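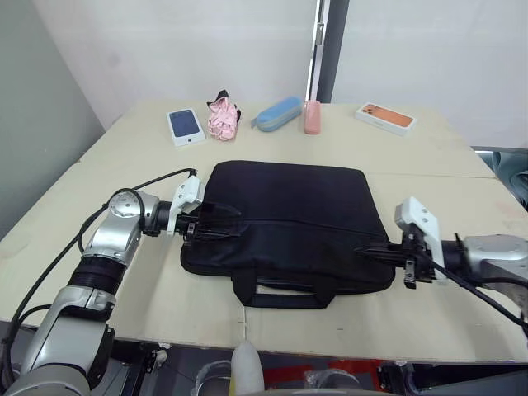 Lilto desk bag set - read me first

Hello, and thank you for looking in. Lilto is a small collection about the everyday business of handling a padded black laptop bag on a table, with the odds and ends of a desk set out along the back. It holds 2000 short clips in 100 folders.

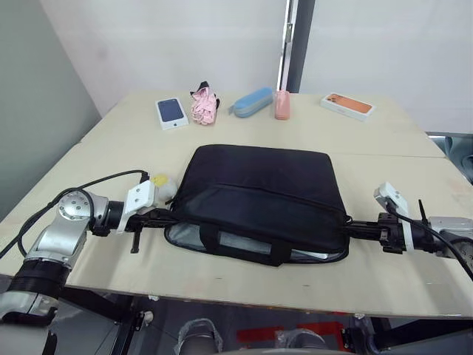
We have kept the bag as the main thing throughout - its zip, its handles, its pale lining - and the labels stick to plain words such as "bag", "handle" and "phone box". Please start with folder 2, the tidiest of the lot.

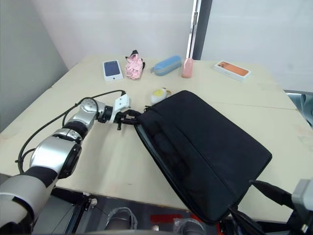

Black laptop sleeve, held at the rim near the zip opening.

Questions and corrections are always welcome, and Efa Kemeys reads them on a Friday.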